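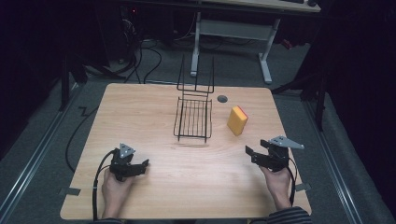 Rack and sponge on the table.

Okay friends, 4/21/26 and I finally have a sourdough update, so get comfy, because you know I can't tell a short story.

Some of you remember I gave up in February. Three loaves in a row, flat as a dinner plate, and the last one so sour my neighbor Hywel Harries asked very kindly if it was meant to be like that.

So I wrote to Trefor James, who taught the bread class I took at the Benance hall years ago (best 55 dollars I ever spent!), and he wrote back the same evening with a whole page of advice. Bless him.

He thinks my kitchen was too cold and I was going by the clock when I should've been watching the dough. I'd been giving it the time in the recipe and shoving it in the oven, ready or not.

New routine: feed the starter at breakfast, mix after lunch, then let it sit in the oven with just the light on. Fold it every half hour or so until it jiggles. You'll know the jiggle when you see it.

Also, 120 grams of starter, not the heaping scoop I'd been using. I own a scale. I have no excuse.

Yesterday's loaf rose! Big ear on it, nice open crumb, and I ate the heel standing up with too much butter.

Anybody have a good rye recipe? Hywel wants one with caraway and I've never tried it. Oh, and soak your dough bowl in cold water, hot just turns it to glue.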